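Call for participants: women who served on local councils, and the people who worked alongside them

The Bomthorpe Women in Public Life project is looking for people to be interviewed about their time in local government and the civic groups connected with it. We want to hear from women who were elected to a parish, district or county council at any time before 1990, and from clerks, typists, agents, canvassers and family members who remember that work at first hand.

You do not need to have held a senior post. Several of our best recordings so far come from women who served a single term, and one comes from someone who stood three times and was never elected.

What the project is

We are building a collection of recorded interviews and papers on women's part in running the town and the villages nearby. The written record is thin. The council minute books for the period list 2,313 meetings, and we have indexed all of them, but the minutes give decisions and votes and very little else. Speeches are seldom reported. Married women often appear under their husband's initials, which has made some of them hard to trace.

The index now has 526 named women in it. For more than 400 of them we have nothing beyond a name and a ward.

What taking part involves

One interview, usually between an hour and an hour and a half, at your home or in our room on the first floor of the Maruyama Building. Daytime and early evening are both possible. The last start time is 6.30pm.

A short phone call beforehand, so that the interviewer can read up on the right years.

A chance to read the transcript and ask for anything to be taken out. You have 30 days to do this, longer if you ask us.

The recording and transcript will then be kept in the project archive. You can choose to have yours open to all readers, closed for a set number of years, or used without your name.

We can't pay a fee, but we do refund bus and train fares and local mileage. Please keep your tickets. There is a lift, and a hearing loop in the interview room. If you would like a friend or relative to sit in, tell us when you book.

Papers and photographs

We are also glad to see election leaflets, diaries, letters, rosettes and press cuttings. We scan them and hand them back the same day where we can. Please don't post originals. Large collections can be looked at in your home first.

Who is running it

The project is run by Protia, a local history charity, with help towards printing and recording costs from the Mirka Fund. Interviewers have all been trained in oral history and will carry a letter from us.

How to put yourself forward

Ring or write to the project office, or leave your name at the library desk. Give us the council, the rough dates and the best time to call. If you are putting forward someone else, please ask her first. Calls are returned within two weeks. Interviews run until the end of December.
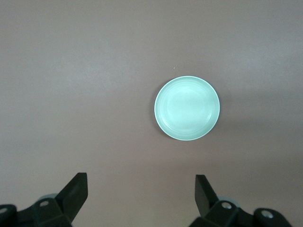
Would you take someone who was only co-opted? My mother filled a vacant seat on the parish council for about eighteen months in the seventies and never fought an election, so she is sure she doesn't count. She remembers the footpath rows very well and still has the letters. She can't manage stairs but would be happy to be seen at home.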